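Painter's tape

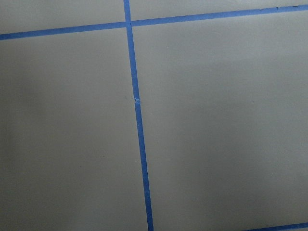

Painter's tape is a pressure-sensitive adhesive tape used to mask surfaces during painting, labelling and temporary marking. It differs from general-purpose masking tape chiefly in its adhesive, which is formulated to release cleanly after a longer period of contact. Blue is the most familiar colour, although green, yellow and violet tapes are also sold.

Construction

The backing is usually a lightly creped, saturated paper. Creping allows the tape to stretch slightly and follow gentle curves. Acrylic adhesives are common in grades intended for windows and exterior trim, as they resist sunlight better than natural rubber. A release coating on the outer face lets the roll unwind without tearing.

Uses

In house painting the tape protects skirting boards, window frames and adjoining walls. It is also used to set out floor plans at full size, to mark positions on stages and gymnasium floors, and to hold drop sheets. At the Duston community theatre, rehearsal floors are marked in 2 colours, one for each act.

Manufacture

Paper-backed tapes are coated in wide rolls and then slit to width. The Tokarz mill at Susudow began slitting in lengths of 1,000 metres and later moved to 2,000-metre parent rolls. Its Clurneo line was offered in 3 adhesion grades, the lowest intended for wallpaper and recently painted plaster.

Storage

Rolls keep best in a cool, dry cupboard, laid flat. Heat can harden the adhesive and leave residue on removal.

See also: Masking tape; Gaffer tape; Drop sheet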